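Home | Handhelds | Spares | Recording kits | Support | Basket

Grukton G2 hand-held gripper – demonstration recording kit

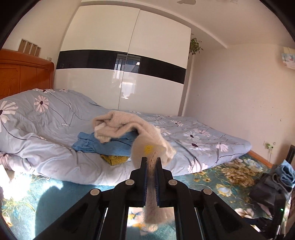 The Grukton G2 is for people who need a lot of manipulation examples out of ordinary houses and don't want to drag an arm up the stairs to get them. You hold it, do the job, it records. Two upright fingers, ribbed dark blue strips on the inside faces, linkage on round pivot pins you can get at from the front. Soft stuff is where the strips earn their keep – thick fuzzy knitwear like the beige one being pinched in front of the bed goes between the fingers in a narrow fold, and that's the sort of grasp most customers ask us about first. Laundry, bedding, towels, all fine. For very thin silky fabric see note on strips further down.

What you get

Gripper, black, assembled
Camera mount, fitted and set at the bench
Spare pair of finger strips, dark blue
Hex key, pin clips, short lead
Carry case with foam
Printed quick card (the long manual is a download)

Spec, short version

Fingers: 2, parallel closing
Maximum opening: 86 mm
Recording time on one charge: 37 minutes
Charging: any decent USB-C supply, lead included
Left or right handed, no swap needed
Storage card not included – buy a fast one, slow cards drop frames

Recording with it

Press once to start, once to stop. One press pair is one episode. Keep episodes short and keep them to a single task, eg pick up jumper, lay flat, done. If you fluff it carry on and tag it afterwards as a fluff, don't delete. Failed grasps are useful and our export keeps the tag.

Start every episode with the fingers fully open. Slow close. Hold still for a moment before you lift, the tracking likes it.

Bedrooms are harder than kitchens. Mirrored and glossy wardrobe doors throw the light back, busy patterned bedding is good for tracking but strong sun through a window will wash out part of the floor, so draw a curtain halfway if you can or just record at another time of day. Mix it up anyway. A set recorded all in one room with one light will train a model that likes one room with one light.

Vary the clothes too. Knits, cotton, things with cuffs, things inside out. Leave them crumpled and overlapping. Martti Rantala, who runs our test recordings, tells new operators to stop tidying up between episodes and he has to tell most of them twice.

Export

Galel desktop app, free with the kit. Pulls the episodes off the card, trims the ends, writes video plus finger opening plus pose in one folder per episode. Tags go in a plain text file next to it. Windows and Linux. Mac version is beng tested, ask if you want in.

Strips

Standard strips are ribbed. Good grip on wool, fleece, denim, towelling. Less good on silky linings, which can slide out sideways. Smooth strips are sold seperately, same fitting. Swap both sides at once, never one of each, the fingers won't meet evenly. Wipe with a damp cloth, no solvent. Fluff builds up in the ribs if you do a lot of jumpers – soft toothbrush.

Pins

Check the clips before each session. If a joint feels loose send it back or fit the pin set yourself, takes a few minutes, drawing is in the manual page 18. Don't oil the joints. Oil ends up on the clothes and then on the lens.

From customers

"Easier on the wrist than our old one. Case could be smaller." – Farzana Tanoli

"Used two units in three flats, pose data lined up first go. Would like a lanyard hole." – Gualtiero Santoro

Lanyard hole is on the list for the next batch.

Questions we get

Can I use the data with a different gripper on the robot?
Yes if the fingers are close in shape. We sell the matching finger set for robot mounting, see Spares.

Does it come calibrated?
Yes. Redo it if you drop it or move the camera mount. Board file is in the app.

Can I hire one?
Drirgate do short hire, minimum one week, contact them direct. Ask for Jagadeesh Shenoy.

Do you do bulk?
Five or more, email Saqib Durrani for a price. Say what fabrics or objects you're recording and he'll sort out the right strips.

Delivery

In stock. Orders in before 2 pm go same day, not Sunday. Next batch due February so if the button says preorder that's why. Batteries travel by road only, islands take longer.

Filed under: Handhelds > Data collection > Soft items & fabric

Contact us | Returns | © Grukton, all rights reserved | Back to top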